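Norden Home Builders Help > Arms and hands > Reaching and grasping

Hand touches the divider when it takes fruit from a cubby shelf

Asked by Sólveig Lund
Tags: head camera, two arms, shelf, grasp offset

Hello all. I am building a picking task at home with a humanoid that has two arms. The left arm carries a red basket and the right arm takes fruit from a white cubby shelf and puts it in the basket. My planner is called Nikau, I wrote it myself, so please do not search for a manual.

The apple is easy. The pear is my problem. When I ask for the pear, the hand arrives too far to the side, and in 6 of 10 tries the thumb touches the divider before the fingers can close. If I place the same pear on a table, I have no failures. So I believe the grasp is good and the approach is bad, but I have already changed the approach three times and I do not trust my own opinion anymore.

The position of the fruit comes from the head camera only. The camera looks down at the shelf from a steep angle. I calibrated it with a printed board which I laid flat on the floor in front of the shelf.
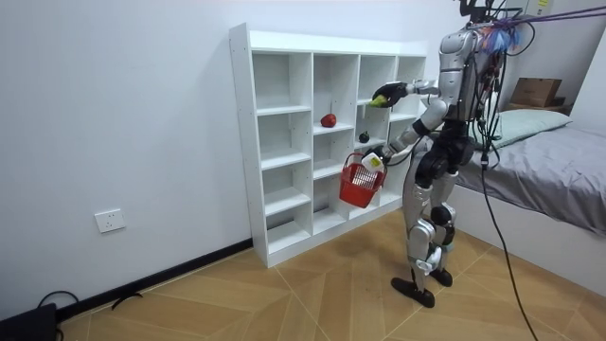

Does the basket arm move while the right arm is reaching?
It holds still. I lock all the joints of the left arm before the right arm starts, and I unlock them when the right hand is back over the basket.

What I have tried until now:

- Slower approach. The hand touches the divider more gently, but it touches.
- Lower closing force. This made no difference.
- Moving the pear deeper into the cubby. This is worse.
- Moving the pear to the front. This is better, but I want to leave the fruit where a person would leave it.

I attach the view from the head with the apple going to the basket, for comparison. This part of the sequence I did not need to change since the first month. The dark green one on the shelf I have not tried yet.

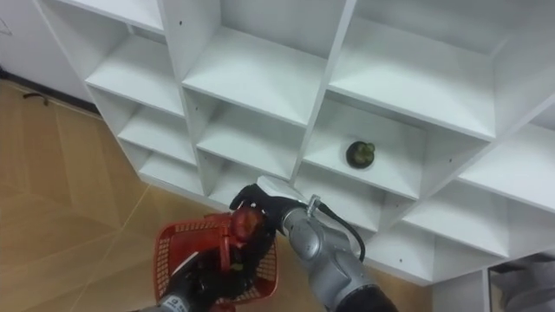 Question last edited in June by Sólveig Lund: added the table test, corrected the number of tries

After reading the first comments I want to add two things. The shelf is not moved between the tries, I put tape on the floor at one time and the distance was the same after a whole evening. And the wrist has its zero position checked every morning, so please consider that as done.

I also made one series with the basket on the floor, to be sure that its weight on the left side does not bend the body forward. The error was the same in this series. In the view below the hand is at the pear, and the apple and the dark green one are still in their cubbies.

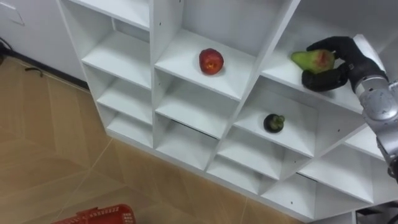 Answer by Kárason (accepted)

I think you calibrated in the wrong place. Your board was on the floor, and the pear is much higher and much nearer to the camera. If the tilt of the camera in your model is a little bit wrong, the floor will look correct and everything above the floor will be shifted. At my place the shift was 60 mm at the top shelf and almost zero at the bottom, with a floor calibration exactly like yours.

It would also explain why the table was good, if your table is low. Is it? You did not write the height.

I would do it again in this order:

1. Fix the calibration board upright in the cubby where the pear was. Take the pear out first, of course. Use the same head angle that you use during the task, do not tilt the head to see the board better.

2. Repeat in the cubby of the apple and in the cubby of the dark fruit. Now you have three positions on the shelf itself. Put the fruit back, send the hand to the pear cubby with the fingers open, and stop there. Do not close. Compare where the hand is with where Nikau believes it is, and look at the thumb especially, as it needs more room sideways than the long finger does.
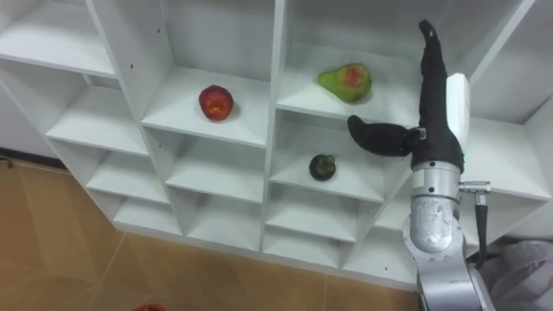
3. If the error is the same at all three places, a fixed offset is enough. If it grows with height, correct the camera tilt and throw the offset away. Please do not keep both, I did this and I lost a week.

4. Only then try to close the hand on the pear again.

One more thing. Your thumb goes out to the side, so rotate the wrist before the hand enters the cubby and not when it is already inside.

Comment from Sólveig Lund: The table is low, I am sorry that I forgot it. The error grows with height, very clearly. I corrected the tilt and removed my offset. The pear is now good in 9 of 10 tries. For the last one I suspect the wrist rotation, I will do it earlier as you say. Thank you very much.

Comment from Kárason: Good. Save the old tilt value somewhere with a note.

Answer by Warkach

Had the same with a cheaper arm and tomatoes. I put foam on the dividers and stopped caring. Works until the foam falls down.

You can also raise the frame rate to 60 if your camera can do it, mine became more stable.

Comment from Kárason: Frame rate will not help with a fixed error.

Comment from Warkach: ok but it helped me

Related in this section
Basket handle slips when the wrist turns
Which tape for marking the shelf position on wooden floor
Head camera sees white shelf as one flat surface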